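**Customs night at Baltwood crossing**

Officers at the Baltwood crossing stopped two trucks on 10th February and found 279 packages of illegal pills under the floor of the second one. Both drivers were arrested.
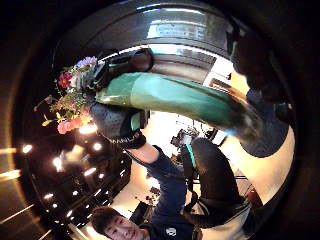
Svend Hafstein, who speaks for the border unit, told us the trucks were followed already from November. Six officers took part in the search, and one of them was lightly hurt in the hand.
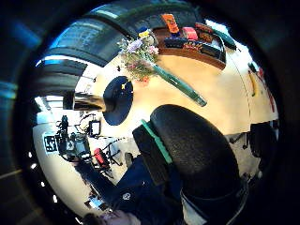 The drivers stay in custody at Drondoso. The unit has now checked 3,591 vehicles this winter, and the night controls will continue.

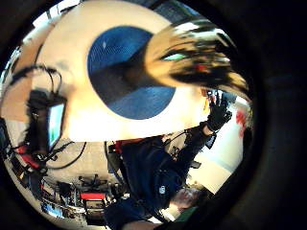 *A raised hand in a black glove.*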